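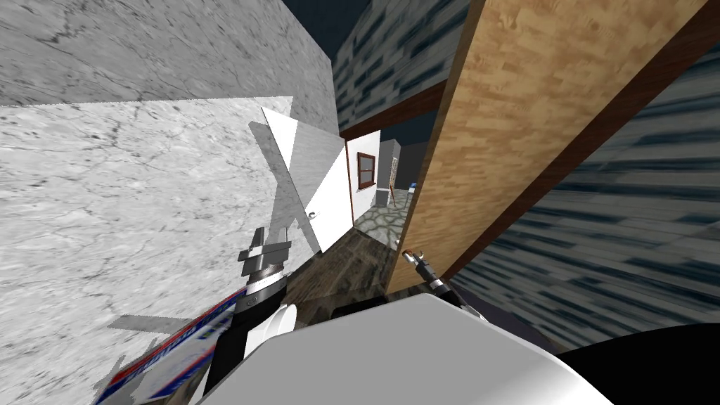
What Should We Buy First? Planning a Two-Arm Robot Lab on a Student Budget

By Soon-im Na
May

Print this page | E-mail this page

I signed up for the equipment planning project because I thought it would be the easy one. You make a spreadsheet, you look up some prices, you're done by spring break! It ate my whole semester, and I changed my mind on the main question at least twice (my partner Wi will say more).

The job was to write a shopping plan for a mobile robot with two arms that can work around a house: doors, counters, boxes, that kind of thing. We had $3000 to spend this year. That doesn't buy the robot, or even a good piece of one, so the plan had to cover what we get now and what we ask the department for later.

Simulation came first

Wi and I went back and forth on this. Wi wanted to put most of the money into one used gripper so we'd have something real on the bench. I wanted a decent workstation and as much time in the simulator as we could get. We went with the workstation, mostly because we kept finding out how little we knew about our own requirements.

The view at the top is a good example. The robot is reaching into the narrow space between a pale marble surface and a big wooden door panel, with a white door panel and its small curved handle right by the left gripper. I had planned on buying for reach. Looking at tight spots like this one, I started worrying a lot more about how wide everything is, and about how much of the view the robot's own white body takes up. It fills a lot of the bottom! So two new lines went into the sheet, one for slimmer grippers and one for a second camera mounted somewhere other than the head.

Where the money goes

Stamero, the campus surplus shop, had a workstation with a graphics card we could live with for $1900. I put $600 toward storage and a backup drive, because rendered runs pile up fast and I've lost a project before and never want to do it again. The rest, $500, is for a practice door: a hinge, a frame, a couple of handles in different shapes, and lumber. We can push on that by hand with a cheap force gauge and get real numbers to put back into the simulator.

For the later request we compared grippers from two suppliers, Zulance and Gurow. Zulance wants 12 weeks for delivery, which would land after finals if we ordered it the week we got approved. Gurow is quicker but charges extra for the wrist adapter, and I didn't catch that until my third read through the quote. Please read the whole quote. Adapters, cables, spare finger pads and shipping were all on separate lines, and on our sheet they came to 77 percent of the price of the gripper itself. I had budgeted zero for them.

What I'd change

I'd start with the list of tasks and put off looking at catalogs for as long as I could stand it. I spent weeks reading about payload when most of what we want to do is pull on a handle or move a light box. I'd also ask for quotes way earlier, since both suppliers took longer to answer than I expected.

Still open: whether one good gripper and one basic one would do for the first year. Wi says yes. I'm leaning yes, but I want to try a few door runs in the simulator with mismatched hands before we put it in the request.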